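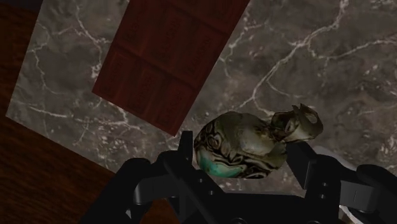

A chocolate bar on gray marble, with a soft pouch held over the counter.

Hadlow Sweets History Project
Progress report to the Dorard Fund, second period

Dear Armelle,

Thank you for your patience with this one, and for the kind note you sent after reading the first report. Kai read it out loud at our Wednesday meeting and it cheered everybody up in what had been a rather gray week. I will try to be brief this time, although you know me by now.

As you'll remember, the grant was given so that we could collect the memories of people who worked in the candy and chocolate trade in Hadlow, mostly at the old Skurkel works by the river, and put them somewhere the town could get at them. When I last wrote we had a recorder, a borrowed room over the library and a long list of telephone numbers, a good many of them out of service. We now have 18 finished interviews, all of them typed up and checked by the people who gave them. Olga Ibarra did most of the typing and has asked me to say that she never wants to hear the word "enrober" again.

The interviews have gone in directions we didn't plan for. We went in with questions about machines and recipes, and what people wanted to talk about was the bus. The early bus to Skurkel seems to have been where half the town met its husband or wife, and there are stories about that bus which will need a careful edit before they go anywhere near the library. We have added a short section on getting to and from work, and I hope the Fund will be happy with that. It costs nothing extra apart from Olga's time.

The wrappers have been the other great pleasure. Anselmo Marinho put a notice in the grocery store asking if anyone had kept old candy wrappers, boxes or price cards, and they came in by the shoebox. He has flattened, cleaned and scanned nearly 2,000 pieces so far. Many are repeats, of course — there was a toffee that must have been eaten by every child in the county — but among them is a run of holiday boxes that even the former packing room staff had forgotten. We are keeping the originals in acid-free folders, and anyone who wanted theirs back has had them back.

Now for the parts that are behind. The walking trail is late. We had hoped to have signs up by September, and the wording is done, but the owner of the Ulloa building changed over the summer and we had to begin the conversation about the wall all over again. The new owner has been friendly and has a copy of the drawing. If the answer is no, Jannik Brinkmann has found a spot on the railings across the street that would do nearly as well, and the town has already said yes to that one in principle.

The school visits are also behind, by two classes. One was called off for snow and the other clashed with a spelling contest, which I should have known about and didn't. Both teachers want to go ahead in the spring. The children who did come asked wonderful questions, including whether you got tired of the smell. (The answer from the packing room was yes, by lunchtime on the first day, and then you never noticed it again until you went on vacation and came home.)

On money, we are a little under budget for the period. Printing came in cheaper than the quote and travel was less than expected, as so many of our speakers live within walking distance. We would like your permission to move $200 from travel into printing, so that the booklet can have a large-type edition. Several of the people in it have told us quite firmly that they won't be able to read it otherwise. Kai Lammers has the receipts in order and will send them separately.

Over the next few months we mean to finish the remaining interviews, settle the Ulloa sign one way or the other, and get the booklet to the printer. There is a listening afternoon planned at the library, starting at 2, with chairs, coffee and the recordings played in short pieces. Do come if you can manage the drive. The back parking lot is the easier one, and the side door will be open.

With warm thanks from all of us,

Jannik, Kai, Olga and Anselmo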